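# Omodstead open day - demo pack

Files, room settings and notes from the open day at the Omodstead building in August. It is meant for people who came along and asked for a copy, and for anyone who has to run the same demonstration again. Everything we showed ran in simulation. The pack holds the rooms, the task list, the recorded runs and the written feedback slips.

Two rooms were on show. The first is a bedroom with a blue bed, a laptop and a red pillow on it, and a toy on the floor. The second has a fridge in it and is described further down. Visitors picked a task from a printed sheet, typed it in or said it aloud, and watched the simulated helper try it on the wall screen.
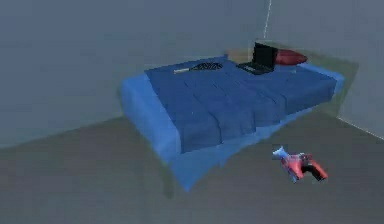
Home Tasks Group, Irnar Laboratory

## What is in the pack

- `rooms/` - the two room files, with the starting position of every object
- `tasks/` - the task sheet as handed out, plus the tasks visitors made up themselves
- `runs/` - one folder per attempt, with the instruction, the recorded views and the result
- `slips/` - feedback slips, typed up by Amna Marwat, names removed
- `notes/` - running order, set-up notes and the list of faults

The recorded views come from more than one point in each room, and many of them show only furniture and loose objects. If you need the helper in view for every step, use the side view in `runs/`, and check the `view_ok` field first.

## The numbers

There are 217 runs in this release. Of the tasks on the printed sheet, 11 were used; the others were dropped in the morning when we found that their wording confused people. The step log has 3,586 entries. One entry is one action sent to the helper, so a short task may have only a handful and a long one can fill several pages.

Runs stopped by a visitor leaving the desk are kept and marked `left`. Runs stopped by us are marked `halted`, with a reason. Please don't count either of these as failures.

## How the day ran

Doors opened at ten. Wajid Hayat gave the introduction and then repeated it on the hour, and Flora McIver ran the desk where visitors chose their task. Nuwan Fakir looked after the machines. We had planned one visitor at a time at the desk, but families came up together and usually wanted to agree on a task first, which took longer than the task did.

The bedroom was the easier room to explain. People understood "pick up the toy" without any help, and most of them started there. Tasks on the bed went more slowly. Several visitors asked for things to be moved next to the pillow, and the helper often chose a resting place that a person would have called too far off. The result file records the final distance, so you can set your own limit. Ours is in `tasks/limits.txt` and is fairly strict.

After lunch we switched to the second room and the questions changed. They were mostly about rubbish: whether the helper could find the bag, how it would carry it, and where it should go. The room file has a black bag on the floor, a closed wooden door in the back wall and an open doorway to the left. We left the wording of the task loose on purpose. "Take the rubbish out" was the one we heard most, and it does not say which way is out.
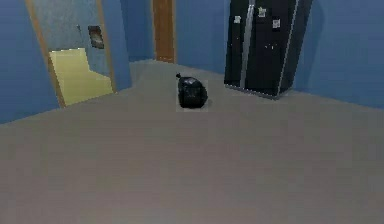 Some visitors meant the closed door and some meant the next room, and a few only wanted the bag moved away from the fridge. We wrote down what each person said they had meant before the run began. This is in the `meant` field and is probably the most useful part of the whole pack. Where the field is blank, the desk was too busy and we did not ask.

Gunther Stöcker came over from Dahlgren with a party from their training centre and spent most of the afternoon on this room. His group tried the same instruction in five wordings and kept the bag in its starting position each time. Those runs are grouped under `runs/dahlgren/` and should be read as a set. They are not a fair sample of what the general public asked for.

## Known faults

1. The sound was not recorded for the first session. The instructions from that session were typed in afterwards from Flora's notes and may not be word for word.
2. Surfaces are plain and edges are soft at the size we recorded. This is a setting we chose to keep the wall screen running smoothly, and you can raise it in `rooms/settings.txt`. Doing so makes the replay a good deal slower.
3. Small print on objects can't be read in the recorded views. Any task that depends on reading something should be left out.
4. In a few bedroom runs the helper's position is logged one step late. Nuwan has marked the ones he found with `lag`. There may be more.
5. The clock on the second machine was wrong until the lunch break. Use the run order, not the times.

## Replaying a run

You need Riria, the room player we used on the day. Load the room file first and then the run folder. Loading them the other way round puts every object back at its starting position and the replay will do nothing useful. The space bar pauses, and the arrow keys move one step at a time.

If you change where an object starts, save the room under a new name. One of the practice files was overwritten this way before the open day and we had to rebuild it from a backup - the backup is the copy in `rooms/`.

## Use and sharing

You may use the pack for teaching, for research and for your own demonstrations. Please name the group and the open day if you publish anything from it. The feedback slips may be quoted, but not in a way that suggests a visitor was speaking for their employer or school.

Visitors agreed to their instructions being kept as text. The voice recordings are not included and will not be sent on request. Anyone who took part and wants their runs taken out can give the desk number from their slip, and they will be left out of the next version.

Corrections are welcome, especially to the `meant` field. Amna is keeping the list and will add changes in one go.

Filed under: Events & Visits | Robotics | Downloads

Contact the group | © Irnar Laboratory | Back to top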